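Hismont cell 2, upkeep meeting
2021-10-23, small room, Ekbridge site

Present: Laine Navickas (chair), Bakari Kimaro (notes), two from the day crew, one from stores
Apologies: Fakhoury, stuck at the other site

1. Last minutes
Agreed. One fix, the spare straps came from Cotlow not from stores. Bakari to correct.

2. State of the pair
Both hand grippers back in use after the pivot job. Counter reads 2,358 closes on the left, right one was reset by mistake so no figure. Laine wants the counter sheet filled in at end of shift, every shift, not from memory. Still folding cloth with them this fortnight, no change of task until the new pads are in.

Right hand a bit stiff on the first few closes, then fine. Crew think grease. Laine thinks the strap is pulling the trigger side over. Try without grease first.
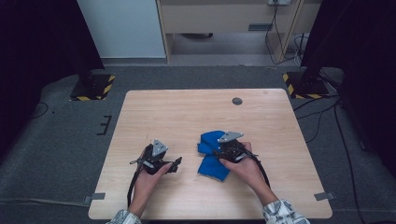 Table position came up again. It got nudged twice and both times the reach was off and somebody lost half a morning on it. Agreed the gray tape at the two near corners stays down, over the rim and onto the carpet, and whoever lifts it puts fresh down the same day. Stand bases not to be shifted to suit the table. If it doesn't line up, move the table.

3. Cables
Long discussion, too long. Outcome:
- lead on the right hand side of the floor to be run closer to the stand, Bakari
- strap tails on both grippers tied up shorter so they dont drag over the near edge
- no more joining leads behind the desk without telling Laine
Stores asked if we want floor cover strip. Yes if there is any. Not buying it.

4. Finger pads
Current pads are from the old print settings. Faces OK for cloth, poor on anything smooth. New set of four to be printed at Cotlow, ready in November. Price for the batch 495, Laine has signed it off.

Bakari asked whether to swap both sides at once or left first. Both at once. Last time we ran one old one new and the grip closed off centre, took ages to find.

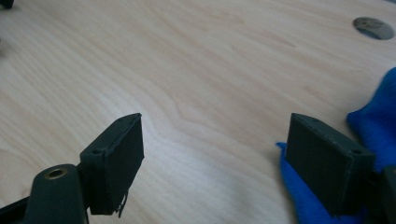

Until then, pads get a look over at the start of each day. Stray bits of filament trimmed with the small snips, not pulled, pulling lifts the layer. Check the pad screws for play while you're there. Any pad with a split goes straight in the box for Laine, don't glue it.

Pivots: brass inserts to be wiped and checked for wobble every 200 closes. Crew said that is too often. Laine said do it till the new pads are on and then we talk.

5. Spares
Stores has 91 of the small screws, plenty. No spare straps at all. Bakari to order, same type, black. Fakhoury has one gripper body at the other site that could be stripped for parts, Laine to ring and ask before anyone drives over there.

6. AOB
Cloths are getting fluffy and the fluff gets in the jaws. Wash them or change them, crew to sort between themselves.
Allen keys missing from the drawer agian. Please put them back.

Actions
Bakari: correct last minutes, right hand lead, order straps
Laine: ring Fakhoury, chase Cotlow on print date
Crew: strap tails, daily pad check, counter sheet, cloths
Stores: look for cover strip

Next meeting in November once the pads have arrived, Bakari to send round a time.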